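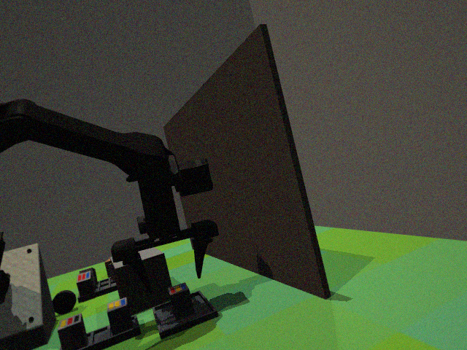

Wimden Robotics is a student club that meets in what used to be the sewing room at Simville High School. The ironing boards are gone. The smell of warm starch is not, and we've come to think of it as ours.

We started with six students, one secondhand arm and a teacher, Laine Grīnberga, who had agreed to supervise "something with computers" and didn't ask enough follow-up questions. She is still our faculty adviser. She now asks a lot of follow-up questions.

What we do

Most of our work happens in simulation. New members are sometimes let down by this. They come in picturing sparks, and we hand them a login. But a simulated arm can drive its fingers straight into the floor 800 times before dinner and the only thing hurt is somebody's pride. The real arm did it once and we had bake sales until June.

Our practice world is a green checkered floor with a gray wall behind it. On it we set out little black blocks with rows of colored squares on top, trays for them to sit on, a ball, a tall panel for the arm to bump into, and whatever else the task writers felt like adding that week. The arm has to find the right block, pick it up and put it where it was told, without taking the rest of the world with it. Red, blue, red is a different block from red, yellow, red. You would be surprised how long a roomful of bright teenagers can argue about that.

The panel was Jelle Van den Broek's idea. Jelle is our simulation lead and believes that any task can be improved by putting something large and brown next to it. He has been asked to stop. The vote was close.

The competition

Every spring we enter the Numov Challenge, a regional contest for school teams. Round one is all simulated: each team's code gets 100 layouts it has never seen before and is scored on how many it finishes. Round two uses a real arm on a real table, and that's where you learn that gravity has been going easy on you.

Our first year, we placed last. Our second year, we placed next to last, and the team below us had gone home early with the flu. Last year we came in fourth, got a certificate, and spelled our own name wrong on the thank-you card. The certificate hangs over the sink.

Who's who

Evelien Van Hecke is club president. She runs the meetings, writes the agenda, and is the reason they end.

Jinfeng Shi looks after grasping, meaning everything that happens between "the gripper is above the block" and "the gripper has the block." It's a short distance and has taken up most of his junior year.

Jelle Van den Broek builds the layouts. See above.

Ilse Stevens is our mentor. She spent years programming arms at a packaging plant and comes in after work to look at our code, sigh, and fix one line. It is always the right line. We have stopped asking how she knows.

The yearly budget is $3,000, split between the school and Yusof Hardware on Main Street, who also let us have their bent screws for free.

Joining

Anyone at Simville High can join, in any grade. You don't need to know how to program. Several of us didn't, and a couple of us still get by mostly on confidence. New members spend their first few meetings on Yusof, a starter task named after our sponsor, which involves moving one block onto one tray. The club record is 55 seconds. The longest attempt is technically still running on the computer by the window, so please don't unplug it.

We meet twice a week at 3:30, in Room 12, past the gym and down the half flight of stairs. If the door is locked, knock hard. Bring a laptop if you have one. We have a few to lend, and most of them have all their keys.

Parents are welcome at our open evening in the fall, when the arm sorts blocks for visitors and Ms. Grīnberga stands next to the off switch.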